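Salia staff kitchen automation: progress report to the Dervishi fund
Reporting period to 23rd January
Prepared by Charalambos Chatzigeorgiou, project lead, Bumo

1. Position against plan

The grant covers the introduction of a robot for washing-up and wiping down in the staff kitchens at the Salia site, and a study of how the work of the kitchen team changes as a result. Installation was finished in August. The robot now works every shift in the ground-floor kitchen under supervision. Unsupervised running, which the plan had for this period, has been moved to the next one. The reasons are given in section 3.

Spending is within the agreed budget. One change was made between headings: money set aside for a second set of grippers was moved to staff training, with the fund's written consent.

2. Work at the sink

The robot logged 204 completed wash cycles in the period. A cycle starts when the robot picks up the first item and ends when the last item has been put on the rack and the tap is closed. Cycles in which a member of staff had to step in are recorded separately and are not included in that figure.

Plates and shallow bowls are handled reliably. Thin items remain the main source of stoppages. Chopsticks and teaspoons roll when touched, and the wrist camera loses them against a bright worktop. A slower approach speed has helped with spoons. It has made little difference with chopsticks, and staff have been asked to take these off the plates before the robot starts.

Running water was harder to deal with than expected. The stream and the moving film on the bottom of the basin both produce bright reflections, and the first version of the software treated some of these as objects. Ikberg supplied a new training set of nearly 2000 labelled views in August. False pick-ups have fallen since it was loaded, but they have not stopped.

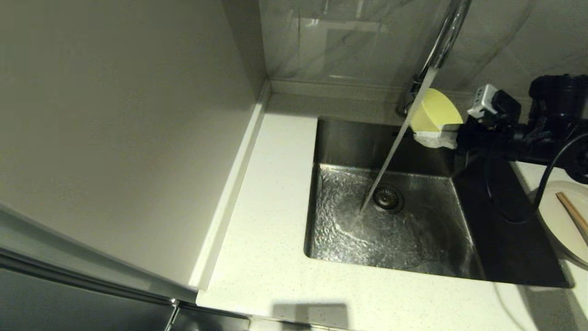
Figure 1. Tap running into the basin, with the arm at the right-hand side of the sink.

The shadow of the arm is a related problem. When the arm is over the sink it darkens part of the basin, and the depth reading there becomes less certain. We have asked the site to fit a light under the wall units. The work is approved but has no date yet.

Cable routing is also under review. The present cable is long enough to reach the counter, and we would prefer a shorter run held close to the arm. Ikberg is drawing up a bracket.

3. Supervised running

The plan assumed that supervision could end once stoppages fell below the agreed level for four weeks in a row. The level was met in three of those weeks. In the fourth, the tap was left open after a fault and had to be closed by hand. No damage resulted. The control software now closes the tap as the first step of any stop, and the four-week count has been restarted.

4. Effects on the kitchen team

Angeliki Margaritis runs the kitchen team and has kept the work diary required under the grant. Her entries show the following.

Time spent standing at the sink has gone down on every shift. Most of it has moved to sorting and scraping, which must be done more carefully than before. Two members of the team prefer the new arrangement. One has asked to go back to hand washing and now works in the first-floor kitchen, where there is no robot.

Complaints of sore hands have become less frequent. The diary also records more bending, as the sorting trolley is too low. A taller trolley has been ordered from the training and equipment heading.

The team was not given enough notice of software updates in the early weeks, and the robot sometimes behaved differently from one shift to the next. Updates are now posted on the kitchen noticeboard the day before.

No jobs have been removed, and hours are unchanged. Salia has confirmed this in writing for the length of the grant.

5. Next period

- Complete the four-week count and, if met, begin unsupervised running on the late shift.
- Fit the under-unit light and repeat the depth tests.
- Test the Ikberg cable bracket.
- Hold the second round of staff interviews.

The fund is asked to agree to the revised date for unsupervised running. No extra money is requested.

Contact: Project Office, Bumo | © Bumo | Back to top
2 comments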